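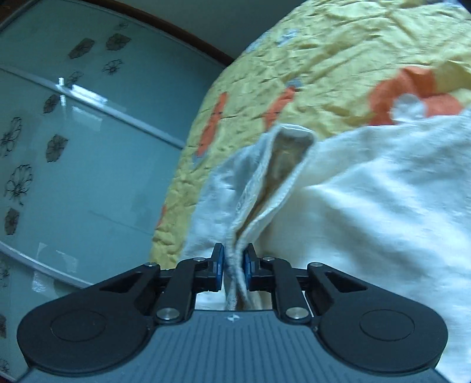 9/15/24 - The Linholm robotics club is spending this fall on laundry. Members have been taking hand-held grippers home and folding whatever is in the house - sheets, towels, pillowcases - to build up a set of short recordings for the club's entry in the Trurodeo student contest next April.

The count stood at 732 as of this week's meeting. Goal is 800 before the end of the month, then 2,000 by the entry deadline. Ten seconds is the shortest clip the club will keep, anything under that gets tossed.

Cloth was picked by a vote, and not a close one. Last year's team did blocks and cups and finished mid-table at Trurodeo. Several members wanted something harder. They got it. Blocks stay where you put them. A bedsheet doesn't, and white on white hems are the hardest to find with two fingers, so the club has put those first on the list.

How it works: one student holds the gripper, pinches an edge or a fold, lifts, moves it over, lets go. Slow hands. A second student keeps the log - what the item was, where the pinch was made, whether the fold came out or slipped. Failed tries stay in the log too, marked with an F. Both then swap. Homes are used on purpose as the club wants different beds, different quilts, different light, and the school only has the one workroom with gray tables.

The training part is run after school on two machines lent by Gernetti, the repair shop on the corner. First results were so-so. The model goes for the right corner of a towel more often then not but lets go too early, and it still treats a wrinkle in the blanket underneath as an edge. More clips on patterned covers have been asked for.

Money is tight but OK. Nuchit, a local dry cleaner, gave a box of unclaimed linens and paid for spare finger pads, which wear down quick on terry cloth. The club is still short on charging cables and storage cards and will take either, used is fine.

Trurodeo rules let each school bring one task and one backup. Linholm's main task will be a pillowcase folded in thirds. The backup is a hand towel, in half, once. Judges score on time and on how square the corners are.

New members can still join untill the end of the month - no coding needed, just a bed and some patience. Sign-up sheet is on the workroom door. Parents have to sign the form before a gripper goes home.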